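Last updated September 8, 2020

Jolunden handheld gripper pair: review against our own house rules

Most reviews of handheld grippers stick to jaw force and battery life. I was asked to look at the Jolunden pair from the side of good practice: can a group of ordinary people use it all day, at several tables, and still keep to a written set of rules? We used the set for most of September last year and again this summer.

The rules we work to are short. Markers must stay in view of the head camera. Cables go down the body and never across the table. Fragile items are handled over cloth. Nobody walks behind a working operator without speaking first. Shaohua Tang wrote the first version and I have changed very little in it.

Build is good. The jaws are stiff, the grey shell wipes clean, and the handles suit small and large hands. Each gripper weighs 310 grams on our kitchen scales, against 300 on the box. After an hour you feel it in the thumb. We swap people over before then, and I would write that into anyone's procedure.

The marker mounts are the best part. They clip on one way only, so a cube can't go back on turned round after cleaning. On the older Hondetti set this was our most common mistake and it spoiled whole mornings of recordings.

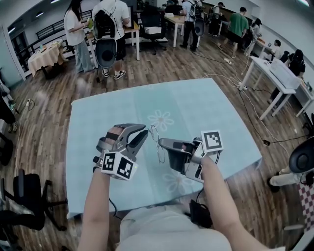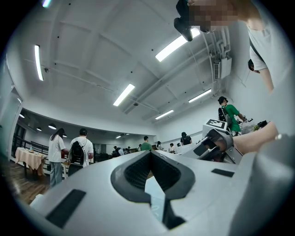

Handheld grippers in use, with other people and tables in the same room.

Thin objects are a fair test. Glasses with wire frames need a slow approach from both sides, and the rule we settled on is no lifting until both jaws are still. New people want to rush it. The triggers are light enough to allow for care, though the left one on our set has more play than the right.

Now the weak points. The cable is too long for a short person and there is no clip supplied to hold it. Floor leads are a trip risk in any shared room, and the manual gives them one line. It says nothing at all on spacing between tables. We tape a line on the floor and keep bags behind it.

The manual runs to 68 pages, mostly software. The safety section should be at the front and it is near the back, after the Atus export settings.

Rated life is 2000 hours. I can't speak to that yet. I would buy the set again, with better cable clips from somewhere else.

14 comments | 31 shares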